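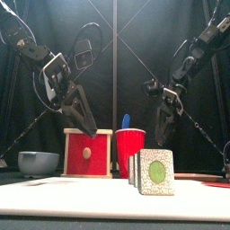

Two robot arms over a white tabletop, with a red wooden box.

CLANALELL DETECTIVE FICTION AND SCREEN SOCIETY
Minutes of the General Meeting held on 24th November in the Boscombe Room

In the chair: Dolores Ridgeway
Apologies were received and noted. A quorum was present and the meeting was declared open.

1. Minutes of the previous meeting

The minutes of the July meeting had been circulated. One correction was requested at item 4, where the second Oller novel had been recorded as the source of the radio serial. The serial was drawn from the third novel, with the railway chapter moved forward from the second. Subject to that correction the minutes were confirmed.

2. Matters arising

2.1 The Secretary reported that the rights holder had replied to the Society's letter regarding the missing episode of the original Oller television series. No recording is held. The camera script survives and may be consulted on written application. It was agreed that an application be made in the Society's name.

2.2 The labelling of the lending shelf remains incomplete. Members who have borrowed the omnibus editions are again asked to return them, in particular the volume containing the harbour stories, for which there is a waiting list.

2.3 The question of whether the stage play should be listed as an adaptation or as an original work was carried over to item 5.

3. Season of adaptations

The Chair introduced a paper proposing that next year's viewing season be given over to the three screen versions of the Oller novels. The paper recommended that the versions be shown in parallel, one story at a time, so that members could compare the treatment of the same case on consecutive evenings.

In discussion it was put that the earliest version suffered from this arrangement. Its first episodes were made in haste, and a viewer coming to them directly after the later production would form a poor opinion of a series that improved considerably by its second year. Against this, it was said that the early episodes were the only ones to preserve the narrator, and that the comparison was of most interest where the differences were greatest.

Several members spoke to the casting of Sergeant Pell. The view was expressed that the most recent version had made the sergeant too capable, with the result that Oller's explanations in the final scene were addressed to a person who plainly did not need them. Another member considered this a strength. In the novels the sergeant is slow only when Oller is describing him, and the reader is given ample reason to distrust Oller on the point.

Moved that the season proceed in parallel order, with each evening limited to 90 minutes of viewing before discussion. Carried, one member dissenting. The dissenting member asked that her preference for chronological order be recorded.

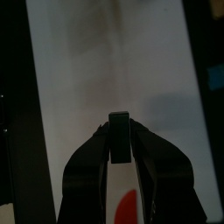 Minutes of General Meeting – Page 5

4. The Society's journal

4.1 The Editor reported that the winter number had been printed in a run of 420 copies. Of these, 400 had been posted to subscribers and exchange societies, and the remainder placed on the lending shelf for sale to visitors.

4.2 Correspondence had been received on the article concerning the ending of the final novel. The letters were divided between those who accepted the author's claim that Oller survives the flood and those who held that the last chapter is the sergeant's invention. The Editor proposed to print a selection, shortened where necessary, and then to close the correspondence. A member asked whether letters could be printed in full. The Editor replied that one of them was longer than the article.

4.3 It was agreed that future reviews of screen adaptations should state at the head whether the solution is disclosed. The meeting did not agree on a form of words. The Editor was asked to settle the matter and to apply whatever wording was chosen without exception, including in reviews of works more than fifty years old.

4.4 The index to the first ten volumes is in proof. Entries for poisons have been consolidated under a single heading, with cross-references from the individual substances.

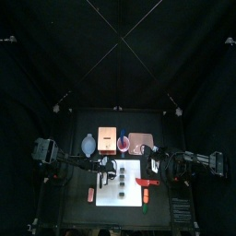

It was further noted that the index treats novel and adaptation as separate entries even where they share a title, and that this had led to some confusion in the proofs. The Editor undertook to add a bracketed year to each screen title. Members willing to check page references were invited to leave their names with the Secretary.

5. The Cosgrove Prize

5.1 The judges' report on the Cosgrove Prize for an essay on adaptation was received. The prize was awarded to an essay on the use of the detective's lodgings in television drama, which argued that the first interior shown in a series determines how closely a viewer will watch the second. The judges commended its patience with minor productions. They regretted that few entrants had written about radio.

5.2 The judges asked that the rules be amended to exclude essays consisting principally of a ranking. A member opposed the amendment on the ground that ranking is what most people do when they discuss adaptations, and that a well-argued preference for one version over another was a legitimate form of criticism. After discussion the amendment was put in the following terms: "Essays expressing a preference are welcome, provided that the reasons occupy the greater part of the text." Carried.

5.3 On the matter carried over from item 2.3, the meeting resolved that the stage play be listed as an adaptation. The plot is new, but three of the characters and the whole of the inquest scene are taken from the first novel.

6. Rehearsed reading
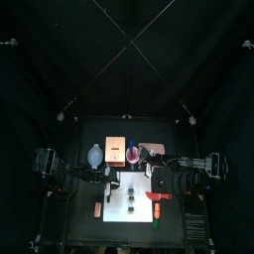 The sub-group responsible for the rehearsed reading reported that the text would be the second act of the stage play, in which Oller reconstructs the crime inside the sealed photographic studio. Parts had been allotted, with the exception of the coroner. There was some discussion of how a sealed room might be suggested with very little scenery, the script requiring only that the walls give nothing back and that Oller look up before he speaks. It was proposed that the playing area be enclosed in matte black fabric on the walls and overhead, with two thin, light-coloured cables stretched across the ceiling in a large X, to give the actor something to look up at. Members were generally in favour. One objected that the crossed lines might be taken for a clue, there being none of that description in the play, and asked that the program carry a note. The sub-group agreed to consider the wording.

It was confirmed that scripts would be held in the hand throughout. The interval will follow the discovery of the second key.

7. Correspondence

7.1 A letter was received from a reading group seeking advice on which Oller novel should be read first. The Secretary was directed to reply recommending the third, and to enclose a copy of the journal. A proposal to recommend the first novel was not seconded.

7.2 A member wrote to ask that the Society discourage the practice of naming the culprit during the tea interval when not all of those present have seen the closing episode. The Chair endorsed the request and asked that it be minuted.

8. Other business

8.1 The seating in the Boscombe Room was raised. Those at the rear are unable to read subtitles. It was agreed that the front row be moved closer to the screen and the second row offset.

8.2 A member gave notice that at the next meeting he would move that the pilot film be included in the viewing season. The Chair observed that the pilot had a different Oller, a different sergeant and a different murderer, and that the motion should be accompanied by a short written case.

8.3 Dolores Ridgeway thanked the outgoing judges for their service.

There being no further business, the meeting was closed.

Actions
Secretary – application to consult the camera script; reply to the reading group; list of index checkers.
Editor – form of words for disclosure of solutions; bracketed years in the index.
Reading sub-group – casting of the coroner; program note.

Confirmed as a correct record

Chair ....................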